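4. Sealing a record in Wevurum

Now for the fun part! Once a record is sealed, anyone you share it with can check that not a single letter has changed.

1. Open your case folder and choose Add record.
2. Pick your file (up to 20 MB) and wait for the green tick.
3. Press Allow when asked to sign.

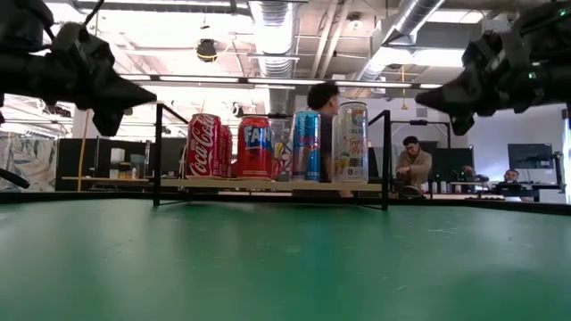
Fig. 6. Green tabletop with black rack

Note: the time stamp can take up to 30 seconds to show.

Caution: a sealed record can't be edited. Check names and dates first, then seal away!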